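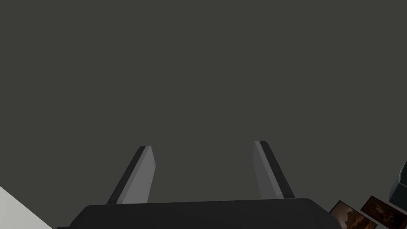
What does Vurnar's new kit do? It lets a small team rehearse a two-finger gripper in simulated rooms before any hardware gets bolted down.

LERKELA, April – Vurnar today opened orders for Clerkorine, a simulation kit for pick-and-place work in homes, offices and small shops. Ships as a download. No special workstation needed.

In the box, so to speak – 737 furnished rooms, a parallel gripper model with a wrist view, and two licence seats. Rooms can be edited. Wall art, furniture, lighting, all swappable between runs. Finger opening is set by the user and saved with each run, so a bad grasp can be replayed from the start.

First customer is Uysal, a fit-out firm that will use the kit to plan shelf restocking. Setup took two afternoons, the firm reports, most of it spent on acounts and passwords.

Free trial runs 90 days, full room set included. Pricing on request. Existing Vurnar customers keep thier current rate and can move saved projects over from the download page.

Floor plan import is not in this release – planned for the next one.

Press contact: the Vurnar press desk, Lerkela. Review copies available now.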